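Tips for watching drama series at home without tired eyes and crumbs in the sofa

I watch many series with subtitles, mostly Korean ones and sometimes Chinese ones, and in our apartment the living room is also the dining room and the place where the laundry dries. So over the years I collected small household tricks for the long evenings. My neighbor Orest Derkach asked me to write them down, and some of the tips are his.

## Put the screen at the right height

Most people hang the television too high. When you sit on the sofa, your eyes should be on the level of the middle of the screen, or a little above it. With subtitles this matters more, as you look at the bottom part all the time. We lowered ours by the width of one hand and my neck stopped hurting in the same week.

If the television stands on a low cabinet and you can't read the last line of text because of the coffee table, move the table to the side. Don't raise the television.

## One lamp behind, no lamp in front

A completely dark room is hard for the eyes. Put a small lamp behind the television or in the corner behind it, with a warm bulb. I use an old Bravow desk lamp turned to the wall. A lamp in front of the screen will shine back at you from the glass, and then in every night scene you see only your own curtains.

Wipe the screen with a dry soft cloth before the season starts, and again when you see fingerprints. Never spray anything directly on it. If the cloth is not enough, make it a little damp with plain water, wring it well, and dry the screen right after.

## Food that doesn't make noise

Potato chips are not good for a series where people whisper. We had fights about this. Better things are:

- soft rice cakes, cut small before you sit down
- slices of pear with a few drops of lemon, so they stay white until the second episode
- roasted chickpeas, but only if you cook them short and leave them a bit soft inside
- seaweed rolls, on one plate per person

Put a tray with a raised edge on the sofa, and under it a kitchen towel that is folded in two. The towel keeps the tray from sliding and it catches the crumbs. Afterwards you shake it out of the window – check first who is standing below.

For tea I recommend a thermos on the floor next to the sofa leg. I had a Nevance one for years and it was still hot at the end of the third episode.

## Write it down on paper

In a series with 3 families and two companies, I forget who is the uncle of whom. I also like to write the words I hear often, to learn them. For this a notebook is not so practical on the knees, because it bends and closes. A clipboard is better. It is hard, it doesn't need a table, and you can take the full sheet off and put it on the refrigerator.

Write with a thick marker. In the weak light a pencil is not readable, and a thin pen makes you lean forward. Big letters look ugly but you will be able to read them the next day.
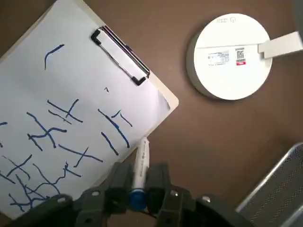

## Keep the cables and the remotes in order

Put a piece of colored tape on each plug behind the television, and the same color on the device. When something must be pulled out, you don't need to follow the cable with your hand through the dust.

For the remotes I sewed a cloth pocket which hangs over the arm of the sofa. Orest uses a bread basket. Both work if everybody in the house puts them back – at my place this took until December.

Take the batteries out of the remotes you use only in summer. One of mine leaked in the drawer and I had to clean the contacts with a cotton swab and vinegar.

## After the last episode

Open the window for ten minutes, even in winter. Brush the sofa with a rubber glove, always in the same direction, and the hair and crumbs come together in small rolls that are easy to pick up. For grease spots from snacks I put cornstarch on them, leave it overnight and vacuum it in the morning. Try it first on a place behind the cushion, especially with dark fabric.

Blankets go over the back of a chair and not directly into the closet. They should air until the next day.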